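Print this page | E-mail this page

Clonent Collection Guide
Section 3: Recording the Sink-Wiping Task

Read Section 2 first. If you skipped Section 2, you will be back there by step 4, so you may as well go now.

3.1 Before you record

1. Park the base facing the vanity and set the brake. The arms should be at rest in front of the cabinet, below the level of the basin.

2. Lay the towel on the left side of the sink and leave it crumpled. Operators with tidy homes tend to fold it. Please don't. A model trained on folded towels will stand in front of a crumpled one until the battery goes.

3. Leave the basin dirty. Spots near the drain, smears, a stray speck or two out on the rim: all welcome. A spotless sink teaches the robot to wipe a spotless sink, a job for which demand is limited.
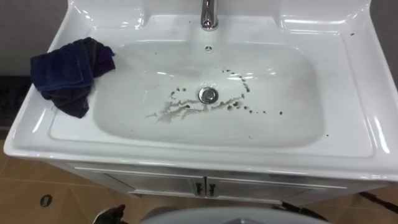 4. Check the head view in the Fukside console. The drain and the full front rim must both be visible. It is fine to lose the top of the faucet.

CAUTION: Keep cables clear of the wheels. The base does not feel cables. It does feel the wall, shortly afterward.

3.2 Recording an episode

5. Press the left pedal and wait for the tone. Anything you do before the tone is exercise.

6. Pick up the towel with the left gripper. Close slowly. If you miss, try again without stopping the recording. Recoveries are worth keeping, and you will be generous with them on your first day.

7. Wipe from the back of the basin toward the drain, then do the rim. Use the speed you would use at home if someone were watching.

8. Put the towel back on the left side, return the arms to rest, and press the right pedal.

NOTE: Episodes longer than 1599 frames are cut off by the recorder without comment. If yours keep running over, you are cleaning too well.

3.3 Between episodes

9. Drop the towel again so that it lands in a new shape. Moving it an inch and calling it a new shape will be caught by the Hsueh duplicate filter, which has seen this before.

10. Label the episode "keep," "recovery," or "discard." There is no label for "almost."

11. Take a still from the head view before the next tone. Check it for glare on the ceramic and dim the lights if the drain is hard to make out.

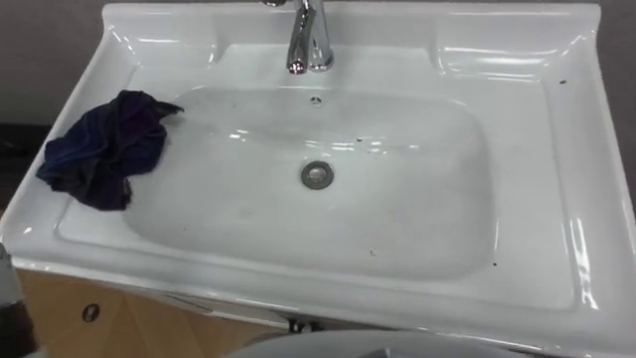
3.4 When to stop

A full set for one sink is 102 kept episodes. The Grivenport set took 546 attempts to get there, and we have since rewritten step 6. Upload before you power down. The buffer is cleared at shutdown, and it does not ask first.

Contact Clonent Support | © 2023 Clonent. All rights reserved. | Back to top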